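Home > Community > House & Kitchen > Cleaning > Hard Water
Browse | Ask | Unanswered | My Posts | Sign In

White crust inside narrow vases, vinegar not getting all of it

Posted by kidullow

I have several vases that get used every week and they all have a chalky ring on the inside where the water line sits. We're on a well outside Plokgate and the water is very hard. The kettle and the shower head get the same stuff.

What I've tried so far:

- Dish soap and hot water. Did nothing to the ring.
- White vinegar, full strength, left for an hour. Took off some of it, but there is still a rough band I can feel with a finger in the wider ones.
- A bottle brush. Fine on the straight sides, but it won't bend enough to reach under the shoulders.
- Baking soda and vinegar together. Lots of fizz, same ring.

A couple of them are glazed ceramic, one is clear glass, and there's one where I can't tell if the inside was ever glazed. I'd like something that works on all of them and doesn't cost more than the vases did. Most of them were 18 dollars or less. I would also like to know how to keep it from coming back, because I change the flowers often and don't want to scrub each time.

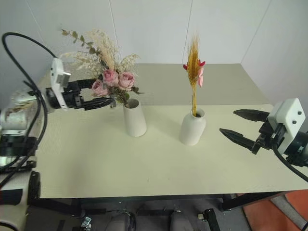 2 replies, sorted by oldest

Posent

One hour is too short. Also don't mix the baking soda in. It uses up the acid, so you end up with salty water and some bubbles.

Use citric acid powder. It's sold with the canning supplies and a bag lasts a long time. For a vase that holds about 800 ml:

1. Rinse out any slime first with soap and warm water. The acid won't get through the film that flower stems leave behind.
2. Put two tablespoons of citric acid in a measuring jug and dissolve it in warm water. Not boiling, especially for glass. I cracked one that way.
3. Fill the vase to just above the ring. If the ring is near the top, fill to the brim and stand the vase in the sink.
4. Leave it overnight.
5. Pour it out, add a handful of uncooked rice and a little water, cover the top with your palm and swirl. The rice gets under the shoulders where your brush won't go.
6. Rinse at least twice.

If there is still a band, repeat the soak. Mine had years of buildup and took two rounds. You can pour the used solution into the kettle and get that done too, as long as it was only in a clean vase.

For the one you aren't sure about, put a few drops of water on the inside of the lip and wait ten minutes. If they soak in and leave a dark spot, it's probably unglazed and I would not leave acid in it. Use a glass jar as a liner in that one if the neck is wide enough.
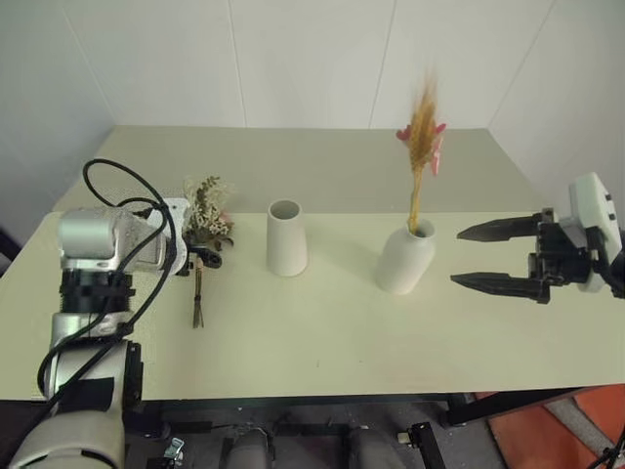
To keep it from coming back, empty the vase the day you throw out the flowers and dry it. Most of my buildup came from leaving an inch of water in the bottom and letting it dry up over a week or more. I also switched to filtered water for the vases in October and the ring now wipes off with a cloth. Rainwater would do the same job if you have a barrel. Cut flowers don't seem to mind either one.

Was this helpful? Yes (50) No (2)

dovhaniuk

denture tablets. One tablet, warm water, leave it till morning. Works on my glass ones, never tried it on ceramic. Wouldn't use the rice on anything thin.

If the crust is really thick the tablets might not be enough and you'd want the citric acid like the other person said. Don't use bleach, it does nothing to lime and you can't mix it with vinegar anyway.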